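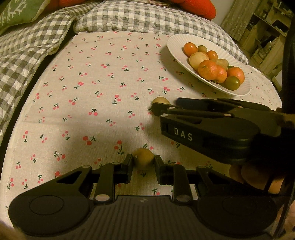 Fruit Belongs on the Bed, on Certain Conditions
By Amnuay Thepsuriya
Nov 21, 2021

Home | Kitchen | Textiles | Opinion | Archive

The usual rule in housekeeping columns is that food stays off the bed. I think the rule is too broad. It treats soup and tangerines as the same hazard, and they differ in every respect that matters to bedding.

Whole fruit with an intact peel is a low-risk load. A tangerine or a cherry tomato leaves no crumbs and does not soak into quilting. The hazard is rolling. A mattress gives under weight, the plate tilts, and the smallest items leave first. A raised rim helps, and so does restraint. A fluted plate piled with tangerines and tomatoes is close to its practical limit on a soft surface.

The cloth is the second condition. Quilted gingham is slow to wash and slower to dry. Mine takes 2 cycles on the line side of the yard in November. A flat printed cotton over the top takes one, and can be shaken out of a window. I would put the cloth down even for a single plate. Cherries on an off-white ground are a sound choice of print, as small marks get lost among them.

Pattern is where I expect disagreement. Checks under cherries, with a knitted cushion and a printed pillow nearby, offend people who buy bedding in sets. The Magnusson catalog sells a matched set for 425 dollars, and it would look worse under a plate of fruit. Mixed textiles can be replaced one piece at a time.

Cut fruit, juice and anything with a spoon should stay at the table. Peel goes back on the plate.

Comments (3)

Skudell: Disagree on tomatoes. One split cherry tomato and the quilt is done.

Jastine: Put a tray under the plate. Solves the tilt.

Plolus: What weight of cotton for the cloth?

We use cookies to remember your reading preferences. Accept | Settings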